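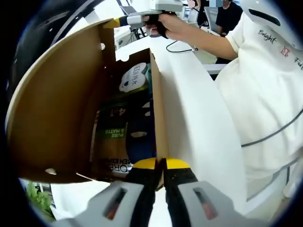
Zimlow District Health Office
Home and Family Information
Sheet 11: Cleaning the Home During a Stomach Illness
Revised Friday, February 20, 2026

Stomach illnesses that cause vomiting and diarrhea spread easily within a household. The office receives many calls about them between the start of the school term and the end of March. The advice below applies to ordinary homes and apartments. Child care homes and licensed kitchens should follow the separate rules supplied with their permits.

Before You Begin

Put on disposable gloves. If none are available, rubber kitchen gloves may be used, provided they are washed with hot soapy water afterward and kept for this purpose only. Open a window. Keep children and pets out of the room until the floor is dry.

Read the label on every cleaning product. Never mix bleach with ammonia, vinegar, toilet bowl cleaner or any other product. The fumes can cause serious injury.

Cleaning Up After Vomiting or Diarrhea

Cover the area with paper towels and let them soak up the liquid. Lift the towels from the outside edge toward the middle and place them in a plastic bag. Wash the surface with soap and water, then apply a disinfectant. Soil left on a surface can keep a disinfectant from working as it should.

Choose a product whose label states that it is effective against norovirus, or use household bleach diluted according to the directions on the bottle for disinfecting. The surface must stay wet for the full contact time given on the label. Wiping it dry after a few seconds is the most common mistake reported to our nurses. Rinse any surface that touches food and let it air dry.

Bleach solution loses strength once mixed. Prepare a fresh batch each day and pour what remains down the drain with running water. Do not keep it in a drink bottle or an unmarked spray bottle.

Carpets and Upholstery

Bleach will damage most carpets and fabrics. Remove the soil with paper towels, clean the spot with detergent and water, and steam clean if the material allows it. Do not vacuum the area before it has been cleaned, as this can spread particles through the air. Residents of the Nonen and Gusurell housing blocks may ask their building office whether a steam cleaner is available on loan.

Laundry

Handle soiled sheets and clothing gently and do not shake them. Wash them apart from other items, with detergent, on the longest cycle and at the warmest setting the care label permits. Machine dry on high heat where possible. Wipe down the hamper and the lid and controls of the washer, then wash your hands.

Kitchen and Bathroom

A person who is ill should not prepare food for others, and should stay out of the kitchen for at least 2 days after symptoms have ended. Wash dishes in the dishwasher or in hot soapy water. Throw away any uncovered food that was near the place where someone vomited.

If the home has more than one bathroom, reserve one for the person who is ill. Close the toilet lid before flushing. Clean the flush handle, faucets, light switches and door knobs at least once a day. Give each person a separate hand towel or set out paper towels.

Hand Washing

Wash with soap and running water for at least twenty seconds after using the toilet, after changing diapers, after cleaning and before eating. Alcohol hand gel does not work well against norovirus and should not be used in place of washing.

Trash

Tie bags closed and place them directly in the outdoor bin. Remove gloves last, turning them inside out as they come off. Reusable mop heads and cloths should be laundered before they are used again.

When to Call a Doctor

Call a doctor if there is blood in the stool or vomit, a high fever, severe pain, or signs of dehydration such as a dry mouth, dizziness or very little urine. Infants, older adults and people with weakened immune systems should be seen early.

Contact

Questions about this sheet may be directed to the Home and Family desk, extension 209. Printed copies are available in Room 122 of the Tsuchiya Building during regular office hours. Sheet 12, on the safe storage of household cleaners, may be requested at the same desk.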